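Washing machine too close to a bedroom wall?

tarek_awad
Moving to a flat in Zirnberg in January. The only plumbing is in the hallway, on the other side of our bedroom wall. Anyone lived with that?

sison317
Did it for 2 years. Fine if you don't run it after ten at night.

Raed Semaan
Disagree. The wall carries the spin cycle whatever the hour. I'd pay to move the pipes — I was quoted 1,980 for a similar run.

sison317
That's a lot of money for something a rubber mat mostly fixes. Check the feet are level first.

Raed Semaan
Had a mat. Still heard it.

draltis
Depends on the wall. Brick is all right, stud isn't. Knock on it before you spend anything. Mine's a front loader against brick and I sleep through it. 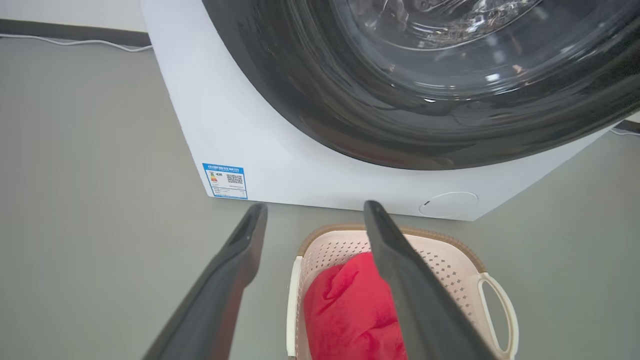
Mine, white with the black door ring.

tarek_awad
Knocked, sounds hollow. Will try a mat and ask the landlord about the pipes.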